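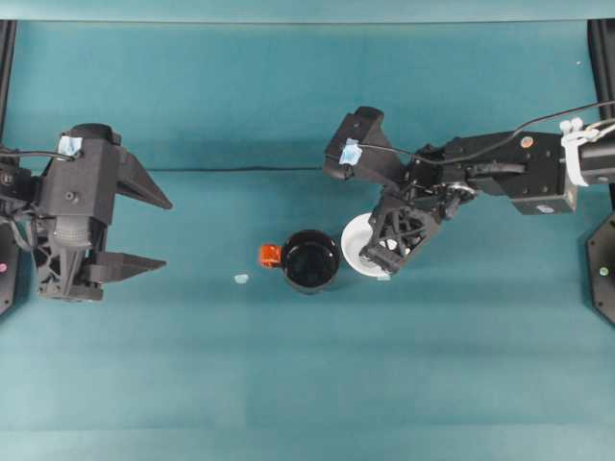
Minden will play in the regional cup final for the first time in its history after beating Dedano 5-4 on penalties, at the end of a semifinal that offered 120 minutes of soccer and no goals.

A crowd of 672 turned up at Nyamweya Park, which holds 800 if people are friendly. Most of the first half was spent watching the ball sail over the east fence and waiting for it to come back.

Dedano had the better chances, hitting the post twice before halftime and the same post again after it. Minden's best effort was a corner kick that curled toward the far side of the goal, thought about it, and went out for a throw-in.

The shootout was a different sport. The first nine kicks all went in, most of them hard and low, and the Minden keeper had gone the wrong way for every one. On the tenth she stayed where she was, and the ball hit her in the knees.

"We practiced penalties all week and missed most of them," the Minden coach said. "So I told them to forget practice."

Minden meets Zanivine in the final in December. Zanivine has won the cup four times and has not let in a goal since the second round - a run of 468 minutes. Kickoff is at 2 p.m., with extra time if needed.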